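Two Arms and a Box: Open Day at Rarkine

May 5, 2021

I had been looking forward to the Rarkine open day since the invitation came, and the big halls were fine, but the stop I keep telling people about was a small bench cell they call Havovon. It's a table with two arms facing each other, and our group of 18 got to stand right beside it while the crew talked us through how they keep it going.

The part I loved was how ordinary the upkeep is. They start each shift by sending both arms to their home pose, then bring one gripper slowly down into a cardboard box and check that it clears the walls. Cables get a look next, all the way up to the wrist, with enough slack left for the joint to turn. 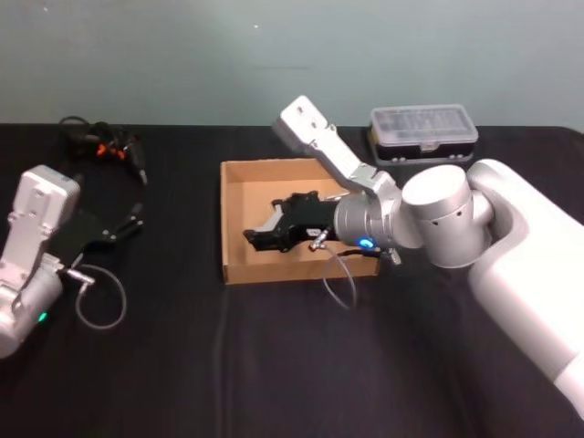
How often do the gripper fingers have to be changed?

They inspect the fingers every 1000 cycles and swap them as a pair when the gripping faces look worn, so both sides always close evenly. The job takes two screws per finger and a short test run.

I asked about cables too (I always do, having lost plenty of evenings to bad ones at home!). Their rule is to replace a suspect cable first and test it later on a separate bench, so the cell isn't waiting on somebody with a meter. The old one goes back to their workshop in Grodport with a tag saying which joint it came off.

Positioning was the other big topic. The box has to sit in the same place every time, and after any repair they teach 6 points again, slowly, with one person on the stop button.

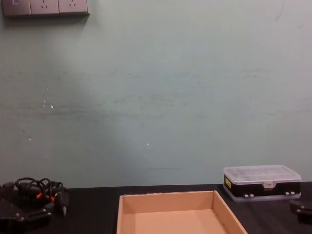
The teaching takes patience. Each point is saved, the arm backs off, and then it comes in again from a different direction to see if it lands in the same spot. If it misses, they go back to the wrist mounting before they touch the program. I could have watched that for an hour, and I think a few of us nearly did.

We finished with noodles at Kiều across the road, still arguing over cable slack. The handout with the maintenance sheet is worth picking up at the front desk if you go next May.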